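Cernstead pumping station, second visit
Tuesday, January 10, 2023

The beam engine at Cernstead runs on the second weekend of each month. In December it was stopped for boiler inspection, so I went back to see it under steam. Admission is by timed slot, 50 people per slot.

The engine lifted water from a shaft 188 feet deep. It was built by the Samuel works and rated at 1,000 gallons a minute, though the logbook on display shows it seldom ran at that figure. The valve gear is original. The condenser is a later replacement. 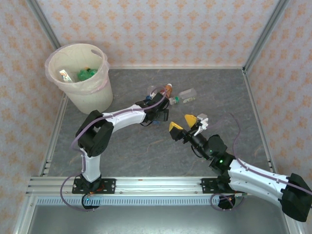 Wastebasket with a green bottle, pink walls behind.

Access to the upper beam floor is by an iron spiral stair, one way only. Bags go in the lockers at the bottom. The guide leaflet gives the stroke in feet and the bore in inches, and the two drawings in it do not agree on the bore.
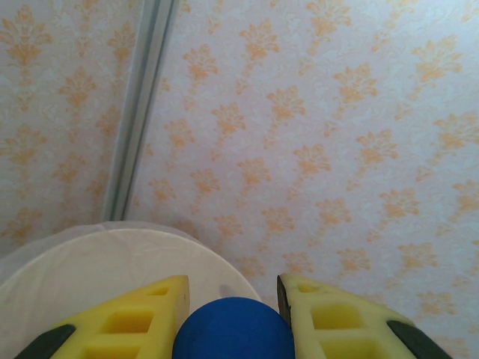
Blue ball between the yellow foam fingers.

The Nondineo bus stops at the gate. Route 564 stops at the Cunance turn and leaves a long walk on a road with no sidewalk. The boiler house closes an hour before the engine hall, so do it first. I still need the date of the second chimney.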